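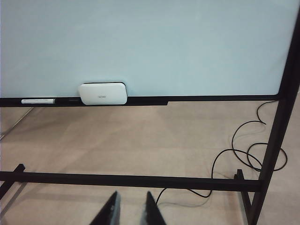
Spent the last few evenings with the new Drivodach record, Trillness. Notes on how it's put together, since the press sheet only says "hypnotic."

Runtime is 49 minutes, two long tracks per side. The opener sits in 7 for the first half. Bass and kick hold the 7 and the organ plays a figure in 4 over it, so the two line up every 28 beats. That is where the chord changes go.

Guitar tuning sounds like DADGAD down a whole step. The low string is slack enough that the attack goes sharp and settles. You can hear it on every downbeat of track 2.

Fuzz is mostly on the bass. The guitars are cleaner than they seem. Mute the left channel in the loud section of track 2 and what remains is one lightly driven amp and a lot of spring reverb.

Tape echo on the vocals is set to a dotted eighth at the starting tempo. The band speeds up and the echo doesn't follow, so by the end the repeats land late. I assume this was left in on purpose. The May single has the same thing.

Track 3, "Pidard," is the drone piece. Harmonium holding D and A, bowed cymbal, no drums until the last third. A second harmonium enters slightly flat and the beating between them slows as the player leans on the bellows. Best few minutes on the album.

Track 4 is the weak one. It's a blues jam with a phaser on it. The drummer plays well but there's no second idea, and the fade is long.

Mastering: the LP is quieter than the download and keeps more of the kick. The download is limited hard enough that the cymbals smear when the fuzz comes in. If you have a turntable, get the LP.

Pressing is 447 copies on Ndung'u, black vinyl only. Side B on mine has a light tick for the first few turns and is clean after that.

Correction to the second post: the chord changes line up every 28 beats only until the organ drops out. After that the bass moves on its own, every four bars of 7. Same 28, different reason.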